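Sorting and folding laundry on a bed

Filed under: Laundry, Small rooms
Last revised 23/03/2024

A bed is the largest flat surface in most small homes and works well as a folding station if the load is handled in a fixed order. The method below is written for one person, one mixed load and a single or double mattress. Times and fabric limits follow the notes of Kerstin Nolte, who maintained the laundry section of this site until last September.

Before you start

Make the bed first. Pull the bottom sheet tight at all four corners and remove the pillows and any throw. Loose bedding shifts under the weight of the pile and pulls folds out of square. A pattern with straight stripes is useful here: line up the side seam of a garment with the edge of a stripe and the fold will come out straight.

Check that everything is fully dry. Waistbands, pocket linings and the double layer at the hem dry last. Press each between two fingers for a few seconds. If it feels cool, hang the item again for at least 60 minutes. Cotton folded with moisture in the seams will smell within a day or two.

Order of work

Large flat items come first: towels, then pillowcases, then sheets. They reduce the pile fastest and can leave the bed as soon as they are folded. Shirts and trousers follow. Socks and underwear are left to the end.

Towels: fold in thirds lengthwise, then in half, then in half again. The folded edge faces out on the shelf. For shelves under 12 inches deep, fold in half lengthwise instead and roll.

T-shirts: face down, sleeves in, sides to the center, then hem to collar in two folds. Smooth with the flat of the hand from the center outward.

Trousers and leggings: lay one leg on the other, tuck the crotch point in to form a straight line, then fold from the ankle in thirds. Stretch fabrics should not be pulled while smoothing. They spring back and the fold ends up uneven.

Fitted sheets: tuck the corners into each other two at a time, lay the result down as a rectangle and fold the elastic side in first.

Dark items and lint

Fold black clothing separately from towels. Terry sheds when handled, and the fibers show on dark knits. Run a lint roller over the mattress area before dark items go down – two passes in the same direction are enough. The refillable Lukska roller fits in a bedside drawer. Plain packing tape wrapped around the hand, adhesive side out, does the same job.

Where finished items go

Folded stacks should leave the bed at once, or they get mixed with the unfolded pile. Any flat top within arm's reach of the foot end will do, and a towel is a good first item to move there, being heavy enough to stay put. A desk fan can share the same surface, as the small white one does beside the folded green towel, provided the stack stays clear of the blades and the air intake. Keep the fan off while light items such as socks are being paired.

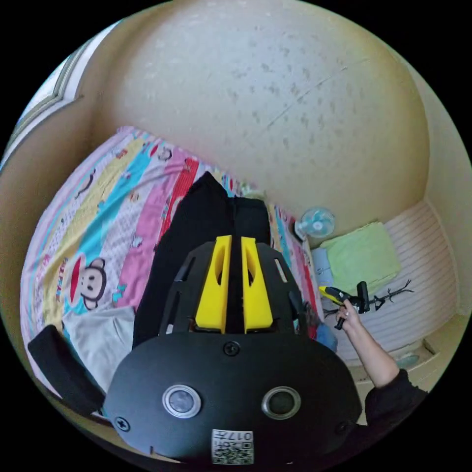
Limit each stack to eight items. Taller stacks lean, and the bottom pieces take a hard crease. Heavy pieces go at the bottom, knits on top.

Storage notes

Leave a gap of one inch between the stack and the back of the cabinet, particularly on an outside wall. A Trendby shelf divider, or a strip of stiff cardboard cut to the depth of the shelf, keeps adjoining stacks from merging.

Spare bedding is stored as a set inside one of its own pillowcases. Close the open end by folding it under. Do not use plastic bags for cotton kept longer than a season.

Related: Drying indoors in winter; Removing deodorant marks; Storing wool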